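5강 메모. 로봇 도입 예산 짜기 (소규모 분류·포장 작업)

- 4월 과제랑 연결됨, 버리지 말 것
- 담당: Ravindran Venkataraman / 실습표 정리 Amparo Pacheco

## 1. 견적서보다 작업이 먼저

지난 시간에 다들 팔 가격부터 적어 왔음. 순서 반대. 무엇을 집는지, 어디에 놓는지, 한 번에 하나인지 둘인지. 이게 정해져야 그리퍼가 정해지고, 그리퍼가 정해져야 팔의 가반하중이 나옴. 가격은 맨 끝.

오늘 기준 작업: 비닐 소포장 식품을 식탁 위에서 집어 트레이에 옮기기. 양손. 쉬워 보여도 예산 짜기엔 꽤 까다로운 축.

까다로운 이유 메모

- 투명 비닐 → 반사. 깊이 센서 값이 튐. 카메라 항목을 싸게 잡으면 나중에 다시 삼
- 봉지 모양이 매번 다름. 잡는 위치를 고정 못 함
- 내용물이 부스러지는 것도 있음. 악력 조절 되는 제품인지 확인
- 무늬 있는 식탁보, 벽에 걸린 것들. 공장 조명 조건으로 받은 성능표는 그대로 못 씀
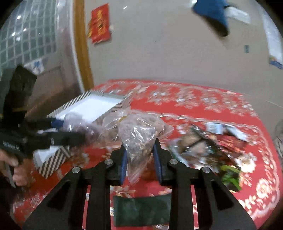
패드는 소모품이다. 본체 견적에 끼워 넣지 말고 별도 줄로 뺄것. 작년 조에서 Ovolell 쪽 견적을 받았는데 패드가 "기본 구성"으로만 적혀 있었고, 교체분은 한 벌도 안 들어 있었음. 학기 중간에 추가 구매, 배송 기다리느라 실습 두 번 날림.

손에 드는 방식부터 시작하는 안도 반드시 비교표에 넣기. 사람이 그리퍼를 들고 동작을 모으고, 팔은 그다음 단계에 산다. 초기 지출이 확 줄어듬. 대신 인건비가 올라가니까 총액으로 비교해야 함. 장비비만 비교한 표는 감점.

## 2. 항목표 (이 틀 그대로 쓸 것)

| 항목 | 구분 | 꼭 적을 것 |
|---|---|---|
| 그리퍼 | 자산 | 대수, 예비 포함 여부 |
| 손가락 패드 | 소모품 | 교체 주기, 벌당 단가 |
| 카메라·렌즈 | 자산 | 시야각, 반사 대응 |
| 저장장치 | 자산 | 시간당 용량 근거 |
| 작업 시간 | 인건비 | 준비·정리 시간 포함 |
| 실습용 봉지 식품 | 소모품 | 파손분 |
| 트레이, 테이블 | 기타 | 있는 것 쓰면 0원이라고 적기 |

0원도 적어야 함. 빈칸으로 두면 빠뜨린 건지 아닌지 심사하는 사람은 모름.

## 3. 숫자 연습

Palus 사례. 계획은 800회 집기. 실제로 기록된 건 1,523회. 왜 늘었나? 실패한 시도도 기록에 들어갔고, 봉지 종류를 중간에 늘렸음. 예산은 800회 기준이라 인건비 줄이 거의 두 배로 터짐.

여기서 할 일

1. 성공 횟수와 시도 횟수를 나눠서 적기
2. 품목이 하나 늘 때 추가되는 시도 횟수를 가정하고, 가정이라고 표시
3. 예비비는 총액이 아니라 인건비 줄에 먼저 붙여 보기

Sarpong 쪽은 반대 사례. 패드 56벌 사서 절반도 못 씀. 규격이 바뀌어 남은 건 호환 안 됨. 소모품 대량 할인은 규격 확정 후에만. Crescencio Vallejo 조가 이 부분 잘 정리했으니 빌려 볼 것 (원본 돌려주기!!)

## 4. 양손 작업이면 뭐가 두 배인가

다들 전부 두 배로 곱해 오는데 틀림. 그리퍼, 패드, 손목 카메라는 두 배. 테이블, 트레이, 조명은 그대로. 저장 용량은 카메라 수를 따라감. 인력은 경우에 따라. 한 사람이 양손에 들면 한 명분이고, 팔 두 대를 원격으로 돌리면 안전 담당이 따로 필요할 수 있음.
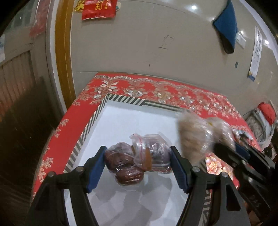
충돌 구간도 계획에 넣기. 트레이가 작으면 양쪽이 같은 자리로 들어옴. 순서를 정해서 번갈아 놓을지, 트레이를 큰 걸로 살지. 큰 트레이가 훨씬 싸다. 제어 소프트웨어 수정은 견적 받아 보면 깜짝 놀람.

끈적하거나 무른 식품(말린 과일류)은 포장이 얇으면 눌림. 악력 센서 옵션이 필요한지 데모 때 직접 물어볼것. Dirness는 데모 대여를 해 주고, 대여비는 구매 시 차감. 단, 기간 조건 있으니 계약서 뒷장 확인.

## 5. 과제

- 항목표 한 장 + 근거 한 장. 그 이상 안 읽음
- 1안: 손에 드는 그리퍼만 / 2안: 팔까지 한번에
- 집기 400회 기준으로 계산, 시도 횟수는 각자 가정
- 견적은 최소 두 곳. 전화 견적은 통화한 사람 이름 적기
- 부가세 포함인지 별도인지 맨 위에 쓰기 (매번 섞여서 옴)

제출은 Ezequiel Quintana 에게, 오후 6시까지. 파일명에 조 번호. 발표 순서는 Carmela Zabala 가 다음 시간에 알려줌. 유지보수 계약은 6강에서, 감가상각은 그때 같이.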